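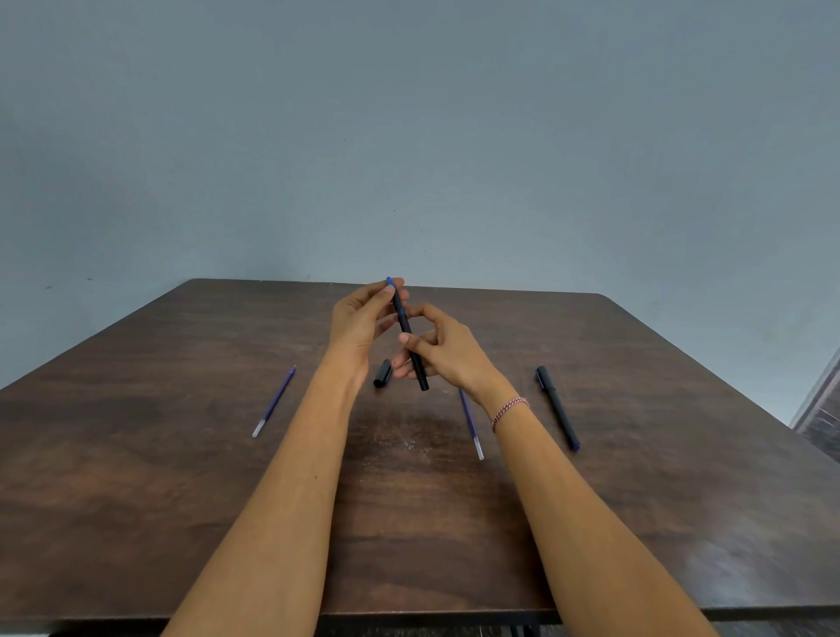
Pens, patience and a square table: Kerstin Schmieder on the Drandard open day

Posted 2024-01-22

Kerstin Schmieder has about ten minutes before the next group comes up the stairs, and she spends the first two of them looking for her tea. Found it. Behind a monitor, stone cold. She drinks it anyway.

We're at Drandard, upstairs at the old Navarrete building, for the open day. Two sessions, one in the morning and one after lunch, and the morning one ran over. Schmieder leads the small-parts group, so she's the one who has to explain to visitors why a robotics outfit cares so much about pens.

"People come in wanting to see a big arm throw something," she says. "And we say, right, first you're going to watch a person take a pen to bits and change the refill. You can see their faces drop a bit."

The faces come back up, mostly. Two black pens, a couple of blue refills, caps, a brown table that has seen better days. Every pair of hands does the job its own way. One bloke this morning held the barrel still and turned the grip, the woman after him did exactly the opposite, and neither could say which hand had been doing the work until they were asked to go slow.

"That's the bit I like," Schmieder says. "Ask somebody how they unscrew a pen and they'll tell you something that isn't what they do."

The group has 3,624 recordings of small two-handed jobs so far. Pens are 569 of those. The rest is jar lids, zips, batteries, a padlock she is clearly sick of. She reels off the numbers without looking them up, then asks me to check them with the office. (I did. They were right.)

Why pens, though?

"Cheap. Everyone's got one. And it's a horrible task, really, if you're a machine. Thin parts, dark parts, a thread you can't see. The refill rolls. You need both hands and they need to be doing different things at the same time, and one hand is always in the way of the camera."

She started on it last November, after the Cornusier trials – those were boxes and trays, bigger stuff, one arm at a time. Boxes went well. Too well, she reckons, and the team got a little pleased with itself. The first week on pens fixed that. The arms could pick one up no worries but squeezed too hard on the turn, and the spares cupboard was emptied out twice.

Then the demonstration proper, in the room next door. Two arms behind a clear screen, visitors on plastic chairs, kids on the floor in front. The arms get a pen each try, six tries. Four come apart clean. One gets dropped and the whole room goes "ohhh". On the last one the left arm just stops, pen in the air, and Schmieder has to reach for the reset.

Does that bother her, in front of a crowd?

"No. Well, a bit." She laughs. "I'd rather they saw it. If we only ran the good ones they'd go home thinking it's finished, and it's nowhere near finshed."

A boy in the second row wanted to know if it could do his homework. An older man who said he used to repair watches asked much harder questions, about thread pitch and how the arm knows when it has let go of the last turn. Schmieder wrote his email on the back of her hand. She wants him back.

Money comes up, breifly. Britberg paid for the second arm and the cameras, and that runs to the end of the year. After that she doesn't know. Jobs come up as well, from a woman who packs stationery sets for a living, and Schmieder doesn't duck it. She says the arms take far longer than a person on every part they've tried, that this will change, and that she can't say when. The woman nodded. Didn't look especially convinced.

What's next is putting the pen back together. Harder again, because the refill has to go in straight and the spring, on the pens that have one, wants to be anywhere else.

"Apart is easy. My dad could take anything apart," she says. "Getting it back together was Mum's department."

Footsteps on the stairs. She puts the mug down behind the same monitor, and goes out to count chairs.

The next open day is not set yet. Drandard takes names at the front desk, school groups by email please.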